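Slotted storage basket

A slotted storage basket is an open container of molded plastic, used in homes, schools and shops for keeping small goods together. The type is usually rectangular, with a rim around the top and rows of narrow openings in the walls. The openings make the basket lighter and let the air pass through.

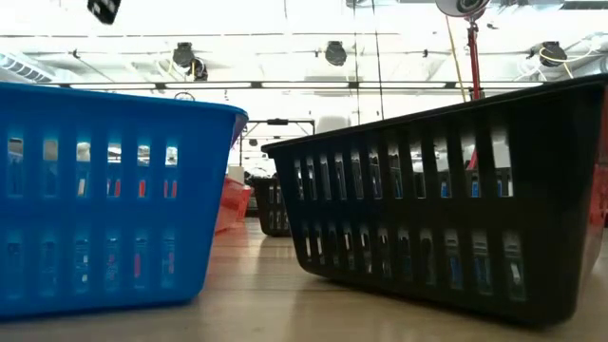 Slotted plastic baskets in blue, black and red-orange on a tabletop

Most makers sell the same basket in several colors, so that the contents can be sorted by color - for example, one for paper and another for toys. The Krawczyk basket, made in Otudmont, is 37 cm long and has been sold in 7 colors. Models with sloping walls can be stacked one inside the other when empty.

Cleaning is done with warm water and mild soap. Dust collects mainly in the corners of the slots, where a soft brush is useful.

See also: Crate; Drawer organizer; Tray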